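Reading time: 2 min

Liritden Cube Shelving Unit, White

The Liritden is a low wooden shelving unit with open cube compartments, supplied by Trustitz for homes, offices and shared kitchens. It is finished in white on all visible surfaces and has a raised back panel along the rear of the top, which keeps small items from slipping down behind the unit.

Load and placement

Each compartment is rated for 27 pounds when the load is spread evenly. The top shelf is rated for 60 pounds. The unit must stand on a level floor and should be fixed to the wall with the two brackets provided, particularly where children are present.

Customers who intend to place the unit beside a heater, air purifier or similar appliance should follow the clearance given in the manual for that appliance. Side vents must remain open – the shelving should not be pushed flush against them.

Care

Wipe with a soft, damp cloth and dry at once. Scouring pads and bleach will dull the finish. Bowls and dishes should be dry before they are put away, and felt pads are recommended under unglazed pottery. Fresh fruit may be kept on the top shelf for short periods, although juice should be wiped up promptly.
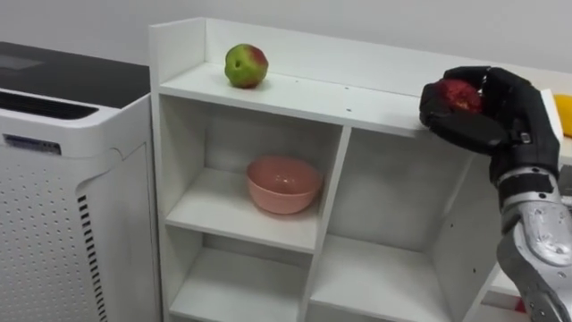 Liritden unit in white, with fruit on the top shelf and a pink ceramic bowl in the upper-left compartment. Air purifier not included.

Ordering

The Liritden is shipped flat with all fittings. Assembly takes 40 minutes and requires a screwdriver and a second person. The item number is 485. Matching doors from the Paju range are sold separately and will be available from June. Orders for schools and public offices are handled by Áine Mac Suibhne, Institutional Sales.

Contact | © Trustitz. All rights reserved. | Back to top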